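**Fining** is the stage of glass melting in which gas bubbles are removed from the melt before it is formed. It follows the melting of the raw batch and overlaps with homogenization. In most industrial furnaces the two cannot be fully separated.

## Origin of the bubbles

Most of the gas in a fresh melt comes from the batch. Soda ash and limestone give off carbon dioxide as they react with the sand, and air trapped between the grains adds nitrogen. Further bubbles can form at the refractory lining or when the glass is reheated. Very small bubbles are called seeds, larger ones blisters.

## Methods

A bubble rises through the melt at a speed that depends on its diameter and on the viscosity of the glass. Small seeds rise too slowly to escape without help.

Chemical fining uses additives that release gas at high temperature. The gas passes into existing bubbles, which grow and rise faster. Sodium sulfate is the usual choice for container and float glass. Antimony oxide has long been used in specialty glass, and tin oxide has replaced it in many compositions. As the melt cools, part of the remaining gas dissolves again.

Physical methods include reduced pressure, mechanical stirring and bubbling with air or oxygen. Bubbling sends large bubbles up from the furnace floor - they carry smaller ones with them and move cooler glass toward the surface.

## Inspection

Seed counts are commonly given per unit of mass or volume. Samples are cut, polished and viewed against a dark background under side lighting.

## Kirnholm trials

The glass works at Kirnholm ran a vacuum fining unit for 12 years, built to a design from its sister plant at Pultow. The unit handled nearly 100 tons of glass a day and was shut down in July for a rebuild of the lining. Cliris, a bubble-growth model written for the project, is still used at both sites. It follows 1,000 bubbles through the tank and reports how many reach the outlet.

## See also

- Batch (glass)
- Geagea furnace
- Homogenization
- Refractory lining

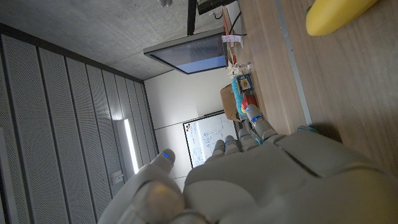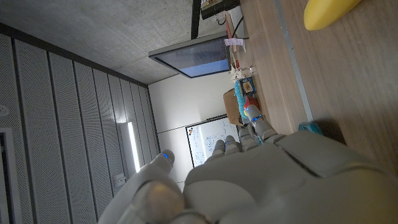
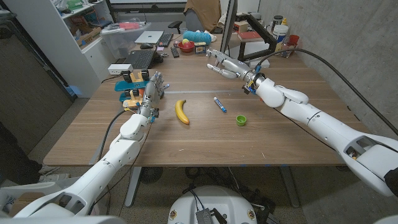 *White robotic hands at a wooden table, three views.*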